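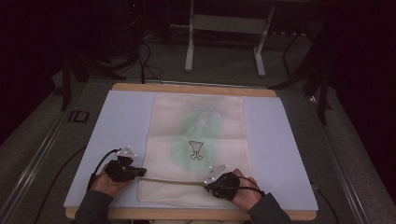

Robot Learning: Course Handout 7
Learning from hand-held demonstrations
Cirilo Solís, April
Reading time: 6 minutes

This handout covers the collection of demonstrations with hand-held grippers and the training of a policy from them. Students should read it before the laboratory session.

In the Rakora study, a person performs each task directly, holding one gripper in each hand. The pose of each gripper is recorded by tracking reflective markers fixed to it. No robot arm is needed at this stage. The recorded motion is later converted into targets for a two-armed robot.

The study concerns soft and thin materials, such as cloth and cord. These are difficult to model because their shape changes with every contact. Tension matters as well: two grippers must keep a steady distance between them, and a small error in either one allows the material to sag.

The full set holds 2,138 demonstrations. Of these, 1,705 passed the tracking check, which rejects any recording in which a marker plate was lost from view for too long. A further check on reach removed paths the robot could not follow, leaving 1,393 for training.

Two policies were compared. The first predicts the motion of each gripper separately. The second predicts the midpoint of the pair together with the distance and angle between them. The second kept tension more evenly, although it was slower to recover after a missed grasp.

For discussion: which of the two checks is more likely to bias the training set, and towards what kind of motion? Written answers should not exceed one page.

Shares: 7
Comments: 0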